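Home | Guides | Fault finding | Spares | Contact
Search this site Go

Clearing a cable-snag stop on a two-arm bench

Applies to Pemley benches running Clidura 42. The fault shows as a joint torque stop on one arm during a reach, often near the far corner of the mat. The usual cause is a cable loop with too little slack at the elbow.

1. Press the emergency stop. Do not rely on the pause key.
2. Support the forearm by hand before releasing the brake.
3. Open the log and note the joint number and the peak torque.

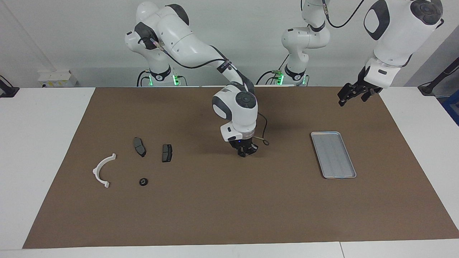

4. Move the arm slowly through its full reach with drive power off. Watch the cable at the elbow and at the wrist. If it pulls tight at any point, refit the strap with more slack.
5. Check that each connector is fully seated.
6. Restore power and run the Turkeo test at low speed for 13 cycles. Keep hands off the table.

A second stop on the same joint means the cable may be damaged inside. Replace it. Do not raise the torque limit to clear the fault; on our bench this broke a connector after 460 cycles.

Print this page | E-mail this page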